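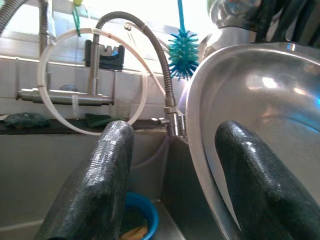
Last changed: July 2025

How to Combine Small Bitcoin Coins in a Vestcombe Wallet

A wallet that receives many small payments ends up holding many small coins, also called unspent outputs. Each coin used in a transaction adds to its size, and the fee is charged by size. Combining the coins while fees are low makes later payments cheaper.

The steps were written for Vestcombe on the desktop, with a Segura signing device. The test wallet held 66 coins, most of them weekly withdrawals from Gustley.

Before you start

Update the Vestcombe app and let it finish syncing. Have the Segura device and its PIN at hand. Confirm that your recovery phrase is stored and readable. You don't need to type the phrase anywhere during this procedure, and any screen that asks for it should be closed.

Step 1. Open the coin list

Go to Wallet, then Coins. If the Coins tab is missing, turn on Advanced View under Settings and restart the app. Sort the list by amount, smallest first. 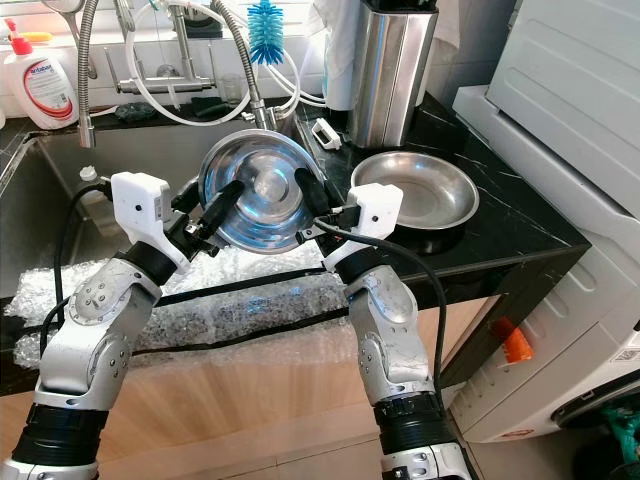

The balance on the main screen is a total and says nothing about how many coins make it up. Two wallets with the same balance can pay very different fees for the same payment. Only the list tells you what a payment will cost.

Step 2. Check the fee rate

Open the Hiltau fee page and read the rate for the slowest confirmation target. The rate is given in satoshis per virtual byte (sat/vB). Combining is not urgent, so there is no reason to pay for the next block. The test was run at 3 sat/vB. If the rate is far higher than usual, stop and come back another day.

Step 3. Select the coins

Tick the coins you want to combine. Leave out any coin worth less than the fee for including it. At the rate used in the test, a coin of 180 satoshis costs more to spend than it adds. We left out everything under 400 satoshis to keep a margin. 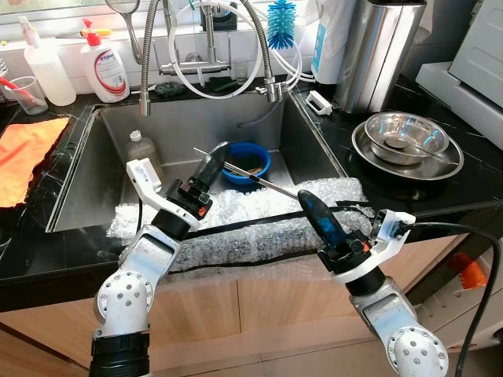 Also leave out coins you want kept apart. Once coins are spent together, anyone reading the chain can reasonably assume they have one owner. Coins from Gustley and coins from private sales should go in separate transactions, to separate addresses. Use the label filter if you labeled them on receipt.

Step 4. Build the transaction

Click Send Selected. Under Recipient, choose New Receive Address in the same wallet. Set the amount to Max so that no change output is made. Enter the fee rate by hand and leave Replaceable turned on - you will need it if the transaction gets stuck.

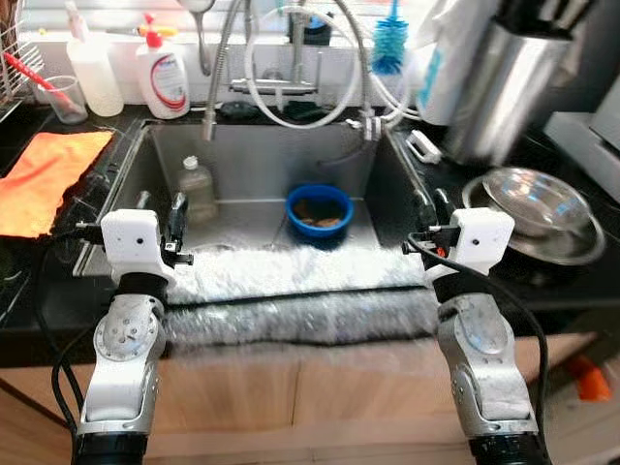

Two arms at a steel sink, with a long white cloth over the front edge.

Step 5. Sign and send

Connect the Segura device and click Sign. Compare the address on the device screen with the one in Vestcombe, all of it. Check the fee as well. A transaction with many inputs can take several minutes to sign, and the progress bar may pause. Do not unplug the cable. When signing is done, click Broadcast.

If it does not confirm

Low-fee transactions may wait for days. Paste the transaction ID into Hiltau to see whether it is still pending. To speed it up, right-click the transaction, choose Raise Fee, and sign again. The old version drops out once the new one confirms.

Tax records

In many places moving coins between your own addresses is not a sale, but the fee may have to be recorded. Export the old coin list as CSV before you broadcast, as Vestcombe hides spent coins by default.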